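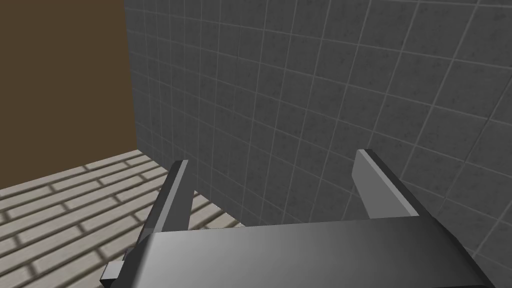

4. Recording your first door demo by remote control

By now you should have Motlow installed, the two hand controllers paired, and the practice rooms downloaded (that was section 3, and if the download stalled on you, go back and finish it, I'll wait). In this section I'm going to take you through driving the simulated robot up to a door by hand and saving the whole thing as a demo that the trainer can learn from. I've done this 700 times for the Herath door set and I still bump the frame now and then, so please don't feel bad about your first few!

Before you start

Clear some space around your chair. You'll be reaching forward with both arms, and I once swept a full mug of coffee into a keyboard in the middle of what was shaping up to be a lovely run.

Set the room to "corridor" and the door to "closed, knob left". Leave lighting alone for now.

Steps

1. Open Motlow and pick New Demo. Give it a name you'll recognize later. Mine are all called things like door_try_final_2, and Habibur Kodikara, who has to sort through them, has asked me very nicely to stop.

2. Choose your view. The wrist view sits close behind the gripper and is great for the last little bit of a reach. The body view shows you both arms, and that's the one I drive in. You can flip between them with the thumb button at any time and the flip isn't saved in the demo.

3. Hold both controllers at chest height and squeeze the side buttons together. The arms will jump slightly as they match up with your hands. Wait for them to settle.

4. Open both grippers all the way and close them again. If one is lagging, let go of the side buttons and do step 3 over.

5. Press Record. You'll hear two beeps, and the second one is the real start, so keep still until then.

6. Drive the base forward with the left stick. Go slow! A light push is plenty, and there's a speed limit under Settings if your thumb is as heavy as mine.
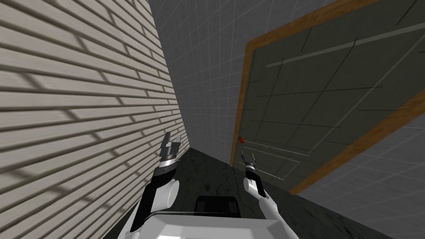

7. Once you're near the door, let go of the stick completely before you start reaching. It's very tempting to drive and reach together, and it does look slick, but the trainer has a much easier time when the base is parked.

8. Bring one gripper up level with the knob, fingers open, and line it up straight on before you move in. I like to keep the other arm tucked back a little so it can't catch on the wall.

9. Move in until the knob is between the fingers, then pull the trigger slowly. You should feel a small buzz when both fingers make contact. No buzz means you've only got one side, so open up, back off a bit and try again. Leave the fumble in the recording if you recover cleanly. Chaminda Kanagaratnam ran the comparison in February and the batches with a few honest misses trained better than my spotless ones (I was a little hurt).

10. Turn your wrist, pull gently, and back the base away as the door swings.

11. When the door is fully open, let go, hold still through a slow breath, and press Stop.

Note: If your view is tilted

The body view follows the robot's head, so when the head rolls, the walls roll with it and everything runs on a diagonal. You can still drive like that, and some people don't mind it at all. I get seasick. Double-tap the right stick to level the head, but do it before you press Record, or the head movement ends up in your demo.

Caution: Don't reset in the middle of a recording

Pressing Reset puts the robot back at its starting spot but keeps the recording running, so you end up with a robot that seems to teleport. The trainer takes it at face value. If a run has gone badly wrong, press Stop first, choose Discard, and then reset.

Caution: Real arms

Everything in this section is for the practice rooms only. The same controllers will drive a real Jerkside arm the moment you switch the output over, and they won't ask you twice. Check that the output line at the top of the window says SIM before you squeeze anything.

How many demos do you need?

For a single door in a single room, I'd record 14 and then train once to see how it's going. Vary your starting spot a little each time, and swap hands for a few of them. The full Flosine set has 1,680 demos in it across all the rooms, but please don't try to get there on your own in a weekend. My wrists are still sore.

Saving and checking are in section 5. Leave Motlow open when you go there, because the playback window needs the room loaded.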